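Inventory

The landlord's form had 28 lines, and Seo-ah Gil had reached line 11 by noon. It asked for the item, the quantity, the condition and the room. It did not ask what an item was for, and she was grateful, as her uncle had left very few things whose purpose was plain.

He had rented the upper floor in Dudovthorpe for twelve years. Before that he had been a fitter at Skinon, where he repaired weighing equipment, and the habits of the trade had come home with him. The screws were sorted by thread and then by length. The jars had lids that fitted. On the shelf over the sink he kept a notebook in which every repair was entered with the date it came in, the fault, the part used and the date it went out. The last entry was 20/07/2022: Woo, kitchen scale, reads 2 grams heavy, no charge. The column for the date out was blank.

She looked for the scale in the cupboards and under the bed. It was not there. She wrote 'kitchen scale, not found' on a separate sheet – the form had no line for absent things – and went on to the curtains.

At one o'clock the man from Dedham rang about the van. He wanted the volume in cubic metres. She said she would measure, and did, with her uncle's folding rule, which was short by the width of its worn brass end. She added the difference to each reading. It came to very little over a wardrobe.

'Is any of it fragile?' he asked.

'Some of it is already broken,' she said. 'I don't know yet if that counts.'

He said it counted as ordinary. He would come at four.

The table she had left until last. It was line 12 on the form, 'table, wood, light', and she had passed over it twice because the entry was for the table and the difficulty was what lay on it. None of it was sorted. A card printed in red and white leaned by a grey part with a yellow tip, and a thin bent wire lay by itself on the wood. The bubble wrap had been crumpled and dropped over some curled orange-brown things in wrappers, and the white cardboard box in front of it had its flap open. She read the entry for Woo again, put the notebook down and began with the box.
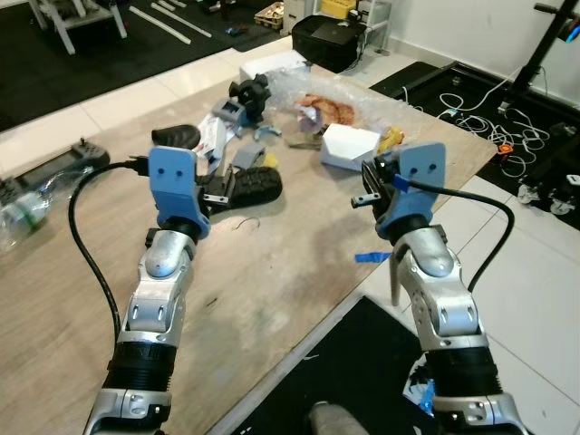
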